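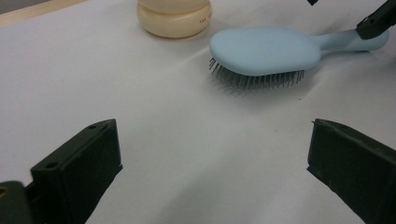
About Busholm Music Hall and School

Busholm started with a leaky roof and a very good piano. The piano belonged to Shobha Kulkarni, who had taught singing out of her front room for most of her working life and had finally run out of places for her students to sit. The roof belonged to a former seed warehouse at the bottom of Dinu Street, which had stood locked up for so long that most people in town had stopped noticing it. Shobha noticed it. She walked in with the real estate agent, clapped her hands twice in the middle of the floor, listened to the sound come back to her, and signed the lease that same afternoon (the agent tried to show her the loading dock, but she wasn't interested in the loading dock).

That was a good many years ago now, and the roof has been replaced, and then replaced again over the west side after the big hailstorm. The piano is still with us. It lives in Room Two and is tuned far more often than its age would suggest, and if you take lessons here you will almost certainly play it at some point, whether you came to learn piano or not.

Today we are two things under one roof. By day and in the early evening we are a music school, with students who start as young as five and keep going for as long as they feel like it. On show nights we are a concert hall with room for 400 standing, or rather fewer when we put the chairs out. People sometimes ask us which of the two is the real business, and we have never had a very good answer. The school pays for the lights in the winter and the hall pays for the new drum heads in the summer, and the same handful of people run both.

How the hall came about

We didn't set out to be a venue. For the first few years the big room was just the big room, and we used it for recitals, for the choir, and for a truly enormous ping-pong table that somebody donated. Then a band called Kendden, who had met here as teenagers in one of our Saturday groups, came home from their first proper tour and wanted to play for their families. We borrowed a PA from the high school, pushed the ping-pong table against the wall and sold tickets out of a cookie tin. The line went past the hardware store. Kendden played for over two hours, the drummer's grandmother danced through all of it, and at the end of the night people stood around in the parking lot talking about who ought to play next.

So we found somebody to play next, and then somebody after that. Hanan Qudah, who was teaching guitar for us two afternoons a week, took over the bookings because she was the only one of us who liked being on the phone. She still does them. Her taste runs to soul, blues, loud guitars and anyone who can hold a room with just their voice, and she's also been known to book a brass band purely because she'd had a hard week and wanted to hear one. We trust her completely. Over the years we've had gospel quartets, fiddlers, a synth duo who brought their own fog, three different Elvis nights (opinions were divided), and a long list of touring songwriters who were on their way between two bigger cities and needed somewhere friendly to stop and a hot supper.

The supper matters to us a great deal. Every act that plays at Busholm gets a sit-down meal before the show, at a table, with real plates. Lakshmi Chacko runs the kitchen and has done so since the second season, and we have had more thank-you notes about her lentils and her lemon rice than about our sound system, which cost a good deal more. If you come to a show early you'll smell it from the lobby. She makes extra on purpose and sells it by the bowl from the side window until it's gone.

The school

We teach voice, piano, guitar, bass, drums, violin, trumpet and saxophone, and we'll help you find a teacher for nearly anything else. Lessons are one on one and run for half an hour or an hour. Most of our students also join a group of some kind, because playing alone in your bedroom is fine but playing with other people is where a lot of the joy is, and it's also a wonderful cure for speeding up.

Our head of teaching is Rajitha Dewan. She came to us as a session bass player who wanted to be home for dinner more often, and she has a way of listening to a nervous beginner as though she had bought a ticket. Rajitha sets up the bands every fall. She spends weeks on it — reading everybody's forms, sitting in on lessons, moving little slips of paper around on her desk — and then puts together groups of four or five people who've never met and tells them they have a show in May. There are tears some years, and now and then a band name that we have to gently ask people to reconsider, but they all get up on that stage and play.

The May show is the biggest night of our year. It goes on much too long. We have tried to shorten it and we've stopped trying. The littlest ones go first so they can get to bed, then the teen bands, then the adult beginners, who are always the most frightened and get the loudest cheers, and then the teachers play one song, badly rehearsed, to finish off.

You don't need to have any experience to start here, and you don't need to own an instrument either. We lend out guitars, violins and small keyboards for the first term. We also don't hold auditions for anything except the chamber choir, and even there Shobha mostly wants to find out whether you're a low voice, because we never have enough low voices. (If you are a low voice, please write to us. Please!)

The Bakar Fund

Lessons cost money and we know that for plenty of families it's money they haven't got. The Bakar Fund pays part or all of the fees for students who need the help. It's named after the old seed company whose sign is still painted on the brick outside, and it's filled up mostly by a dollar from every ticket we sell, along with whatever lands in the bucket at the May show. Last season the dollar from tickets came to $1,920 by the winter break, and a bake sale put on by the Tuesday ukulele crowd's children brought in $685 more, which we still can't quite get over. Applying takes one page. We don't ask for tax returns or letters from anybody, and the only person who reads the form is Rajitha.

The sound, for those who like to know

We get a fair number of letters from sound people and from bands' managers, so a word on the room. The main floor is maple, laid over the old warehouse boards. The walls are brick on two sides and hung with heavy curtains on the other two, and the curtains can be drawn back when we want a brighter sound for strings or choir. Lăcrămioara Zamfir looks after everything with a cable on it. She mixes most of our shows herself and she'll be glad to talk to your engineer ahead of time, at whatever length they can stand. She keeps the volume at a level where you can still hear your own ears the next morning, and there's a jar of free earplugs by the door all the same.

Lăcrămioara also runs our recording room, up the narrow stairs behind the stage. It's small, it's warm, and it has made some lovely records. Students can book it at a reduced rate, and each year's bands get an afternoon in there to put down one song to take home. Past students have played theirs at weddings, and one was used as the hold music at a dentist's office in the next town until the dentist retired.

Getting involved

If you'd like to come to a show, the listings page has everything Hanan has confirmed, and a few things she's hinting at. Doors open an hour before the music. Kids are welcome at all shows that end before ten, and under-twelves get in free with a grown-up. The front entrance, the restrooms and the main floor are all level, and there is a raised area at the left side with chairs for anyone who needs to sit and would still like to see the band. Just tell the person at the door and they'll walk you over.

If you'd like to learn something, the best first step is to come by for a trial lesson. They're free, they last half an hour, and you can have a second one with a different teacher if the first wasn't quite the right fit (you won't hurt anyone's feelings).

If you play in a band and would like to be booked, send Hanan two songs and a line or two about yourselves. She listens to everything, though it can take her a while, and she prefers a rough recording from a real rehearsal to a glossy one. Please don't send her a press kit with a folder in it. She has a drawer full of folders.

And if you just want to have a look around, we're open most afternoons, and somebody will usually be practicing scales in Room Two with the door ajar. Our newsletter goes out to 800 or so homes and inboxes, depending on whose cousin has moved, and you can sign up for it at the front desk or at the foot of any page on this site.

This page was last updated on 15 January 2023. The coffee machine in the lobby has been fixed since the previous version.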